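1/ ok so the novel is done. draft four, not draft one. sent it off last night and then lay awake rewriting the first line in my head

2/ Working title is still Sterkurano. Yes it's a made up town. Yes I know it's hard to spell, I've spelled it wrong in my own manuscript 13 times

3/ short version for new people – a translator inherits a house full of letters, can't read any of them, pretends she can. Whole village believes her. Goes badly

4/ started as a 2000 word story for the Plolon workshop. everyone said "this feels like chapter one" and I was so annoyed. They were right

5/ things I cut: the prologue. the second prologue. a dog. An entire uncle

6/ reread Cervantes while stuck in the middle. mostly for the bits where he claims he found the whole thing in somebody else's papers. Stole that trick, no shame at all

7/ Submission stuff bc people keep asking. Dodel open their window in October, they want the first 140 pages, a one page synopsis, no cover art pls. I wrote the synopsis six times and hated it evry time

8/ it's harder than the book. how do you put a lie that lasts 30 years into one page

9/ rejections so far – two on the old draft, one very kind, one a form letter with the wrong title on it. kept both

10/ Breakfast then back to the notes for book two. it has a ferry in it, thats all I know

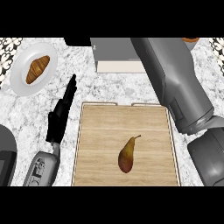

11/ Q from the replies: do I outline? no. I keep one long file called "later" and throw lines in there. it's at 666 entries, most of them are unusable

12/ Other q – present or past tense. Past. tried present for a month and everybody in it sounded out of breath

13/ reading a bit of chapter three online for the Plolon lot on 06/12/2025, link when I have it. if you want the letters chapter instead say so now, I havent picked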